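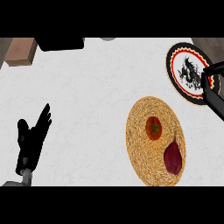 Where did all my money go in December? Into subscriptions, mostly, and the rest into a couch.

I sat down last week with a mug of coffee and my bank statements, which I had been treating the way you treat a strange noise in the car. I turned up the radio, so to speak. Then the card got declined at the gas station and the radio went off.

The first thing I learned is that I belong to a gym. I knew I used to belong to a gym. I remember telling a very fit young person at the front desk that I was leaving, and I remember her being nice about it. Apparently that was just a conversation. To quit Brilano you have to mail them a letter, on paper, with a signature, and then wait out a notice period of two billing cycles. I don't own stamps. I now own 20 stamps, because they don't sell you one, and I've gone through the rest of my life looking for people to write to.

Next was a streaming service I signed up for to watch one series, which I quit in the second episode. After that came cloud storage, $2 a month, for photos from a phone I dropped in a lake. I'm keeping that one. I can't remember the password, and you need the password to cancel.

The couch is a different kind of problem. It came from Hustholm and cost $2,329 with delivery, and I'd like it noted that I sat on 16 couches before picking it. I was careful! I brought a tape measure. What I didn't measure was the stairwell, so it spent its first night in the lobby, where my downstairs neighbor's dog got more use out of it than I did. Two guys took the legs off the next morning and walked it up like it was nothing. I tipped them in cash, so that isn't on the statement either, and there goes the one number I thought I had straight.

So I've got a budget now. It's in a spreadsheet with colored columns and I'm very proud of the colors. Groceries are green. Rent is red. There's a column called "Other" that I left white, and by the second week of January it was already longer than the rest put together. My sister says that's where the truth is. She uses envelopes with cash in them, like somebody planning to leave town.

I'm giving it until April. The Brilano letter went out yesterday, and I walked to the mailbox and back, so technically I've had more exercise out of quitting than I ever got out of joining. If they write back I'll post it.

Filed under: Money, Grumbling, Home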